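Seltus Garment Storage: Frequently Asked Questions
Last revised 16 Sep 2018

What does the Seltus service cover?
Seltus stores clothing and household linens between seasons. Items are checked in, cleaned if requested, folded or hung, and held at the Huaranga facility until recall. Furniture, footwear and fur are not accepted.

How is an account different from a locker?
A locker is a fixed space with a fixed monthly charge. An account is billed by weight. Most households with fewer than 7 boxes pay less with an account.

Do items have to be clean on arrival?
Yes. Body oils and food residue oxidize in storage and leave yellow marks that may not show at check-in. Items can be sent unwashed only if the cleaning option was selected on the intake form. Starch should be left out of the last wash, as it attracts silverfish.

Are items folded or hung?
Knits, towels, sheets and T-shirts are folded. Tailored jackets, pleated skirts and lined coats are hung. Silk is rolled on request. Folded items are refolded along a different line if storage runs longer than 149 days, which limits permanent creases.
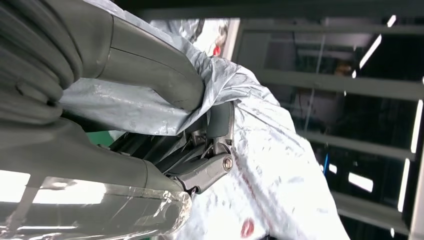
Rosaura Usuga asked in a comment on the previous version of this page whether refolding also applies to table linens, and noted that a damask cloth held over one winter had come back with a hard center crease. Refolding does apply to table linens, but only on accounts opened under the current terms. Older accounts can be moved to the current terms at no charge.

What is the difference between Plinder and Datow packing?
Plinder is the standard option: acid-free tissue and a ventilated box. Datow adds a sealed outer box and a humidity card that is read once a month. Wool and linen do well in either. Datow is advised for leather trim and metallic thread.

Are mothballs used?
No. Wool is kept below the temperature at which moth larvae feed. Cedar blocks may be packed by the customer but must not touch the fabric.

How are items recalled?
Submit the recall form before noon. Single boxes ship the next business day. Full accounts take up to three business days. Partial recall from a sealed Datow box incurs a resealing fee.

What are the liability limits?
Coverage is 120 dollars per item and 569 dollars per box unless a higher value was declared at intake. Claims must be filed within 7 days of delivery, with the box label retained.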